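Hello all,

It has been a very full quarter, and I'm happy to say most of it went into making theater! This report covers the new play you are supporting, *The Ferry at Linari*, from the end of the script workshop through the first tech rehearsal. The budget notes are near the bottom, and the questions you sent after the last report are answered as I go.

## Where we are

The script is locked. I know I wrote that last time too, but this time the stage manager has collected the old copies and put them in a box, so I believe it. Arwel Bowen turned in the final draft in December and has kept his promise to leave it alone, apart from one line in the customs house scene that tripped up every actor who tried to say it. (It had three people's surnames and a boat's name in a row. The boat lost its name.)

The play is now two acts. The early draft had a short third one set in Drimska forty years later, and we loved it in the reading, but audiences at the workshop were ready to go home with the ferry still out on the water. Arwel cut the act and kept its best speech, which now belongs to the harbor master near the end of Act Two. It plays beautifully there. I was nervous about the cut and I'm very glad he made it.

We are fully cast, with five actors playing fourteen roles. Nearly all the doubling happens on the ferry itself, where the passengers come and go, and the audience is meant to catch it. When the actor who played the smuggler comes back as the priest, we want people to wonder a little.

## Script workshop

You asked for more detail on how the workshop money was spent. It paid for 22 sessions with actors in the room, a dramaturg for the whole stretch, and the writer's travel from Gastdale.

The first week was slow. We read the play around a table and talked too much. After that we got everyone on their feet, and the problems showed up quickly:

- The captain vanished for most of Act One and came back as though we should remember her. She now has the opening scene, alone, counting life jackets.
- The two sisters sounded alike. Arwel rewrote the younger one as a person who never finishes a question, and the actor playing her took off with it.
- The storm was described by four different people. One of them does it now.
- The song was too long, and it's still a bit long, but it's lovely and I've stopped fighting about it.

We finished with an invited reading. I'd hoped for a decent crowd and we filled the hall and had people standing along the back! The talkback ran forty minutes past its slot. Several people there had grown up on ferry routes and told us which of the crew's commands were wrong, and those have been fixed.

## Rehearsals

We're in week four of six. Act One is off book and runs without stops. Act Two is staged up to the landing, and the landing itself is a mess at the moment, mostly because eight characters need to get off a boat and we have five bodies to do it with. Our movement director has a plan involving coats. I've seen half of it and it's very funny, and then suddenly it isn't, which suits the moment exactly.

The cast is a joy. Three of them had never worked in a new play before, and I think they were surprised at first to be asked what they thought. They aren't surprised now. The best bit of business in the show (the captain handing out tickets to people who are already aboard) came out of a lunch break.

One actor had to leave in the second week for family reasons. We recast within four days from people who had come to the workshop, and the new company member learned the parts over a weekend. We lost some time on the fight in the engine room, which has been moved to the end of the schedule, and I'd like one more long day on it before previews.

## Design and build

The set is a raked deck with a rail around three sides and one door. That's all, and it took a great many meetings to get there. The designer's first model had a working gangway, which we all adored and couldn't pay for. In the new version the gangway is a plank that the actors carry, and I think it's better storytelling as well as being much kinder to the budget.

The deck was loaded in on schedule. It squeaks upstage left. The crew has shimmed it twice, and the sound designer has asked them to stop because she's grown fond of it.

Costumes are well along. Each passenger gets one coat, one hat or scarf, and one pair of shoes that can be changed in the dark, and the costume shop has been timing the changes with a stopwatch. The quickest is nine seconds, going from the smuggler to the priest. We've hit it twice in a row now, and there was cheering.

Lighting will be hung next. The plot leans on side light for the night crossing, with very little from the front, so the actors' faces come and go as they turn. We tried a rough version with borrowed lamps in the rehearsal room and the whole company went quiet.

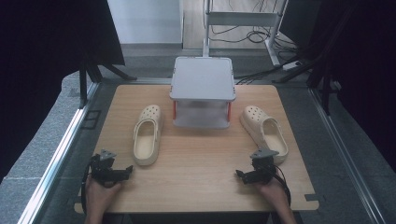
Sound has two jobs still open. The engine needs to run under nearly all of Act One without wearing people out, and the current recording gets tiring after ten minutes or so. The second job is the radio. The weather bulletins have been recorded in the voice of the actor who plays the harbor master, and they need to be roughed up so they seem to come from a long way off.

## Outreach and schools

This part has gone better than I dared hope. We offered a playwriting course for students in Marwat, with a short visit from the cast at the start and end, and we had planned on one group. We ended up with 3 groups. The students were asked to write a scene for two people who are waiting for a boat and disagree about whether it's coming. What they wrote was wild and sad and often hilarious. One scene was between a grandmother and a suitcase.

A selection of the scenes will be read in the lobby before two of the matinees, with the students choosing whether to perform their own or hand them to our actors. So far they're split down the middle.

We've set aside 300 free seats for schools across the run. Teachers have been asking for something to use in class beforehand, so the dramaturg is writing a short guide with the ticket scene printed in full and some suggestions for reading it aloud. I'll send you a copy when it's done.

## Tickets

Box office opened at the start of last month and we've sold 773 seats. For a new play by a writer most of our regulars haven't met yet, I'm thrilled. The matinees are moving fastest. Late-week evenings are healthy and the early-week ones are thin, so we're adding a conversation with the company after two of those.

The poster deserves some credit. It's the ferry seen from below, all hull and one small lit window, and people have been asking to buy it.

## Budget notes

We are within budget overall. The full sheet is attached separately, and these are the lines that have moved:

- **Set:** under, thanks to the plank.
- **Costumes:** slightly over. We needed doubles of two coats once it was clear how often they get dragged across the deck.
- **Actor fees:** over by the cost of the recast. We paid the departing actor through the end of that week and I would do it again.
- **Travel:** under. Arwel stayed with friends for part of the workshop.
- **Sound:** not yet spent in full. I expect it to land where we said.

With your agreement, I'd like to move the set savings into one extra day of technical rehearsal. It would go to the engine room fight and the landing, the two sequences where I feel we're short. The form for this is filled out and I can send it as soon as you say yes in principle.

## Things I'm watching

The running time is two hours and ten minutes with intermission, and I want it under two. Some of that will fall away once the actors stop enjoying the pauses. The rest may need small trims, and Arwel has said he'll look at a list if it fits on one page.

The hall's heating is loud — it cuts in during the quietest scene as though it had been given a cue. The building manager is letting us switch it off at the half and we'll see how cold the house gets.

I'm also keeping an eye on how tired people are. Five actors in fourteen roles is a lot of running behind a small set, and we've put a proper break into the afternoon for the last two weeks.

## Next steps

The lighting hang comes first, then the radio recordings, then a full run for the designers with costumes. After that we go into tech, two previews, and opening night. You're very welcome at any run before then, and the designer run would be a good one to see if you'd like to watch the show while it's still a little loose. It starts at 2 p.m. and there'll be soup.

I'll send the next report after the run closes, along with the student scenes and the final attendance figures. If you need anything sooner for your own board meeting, tell me which numbers and I'll pull them together.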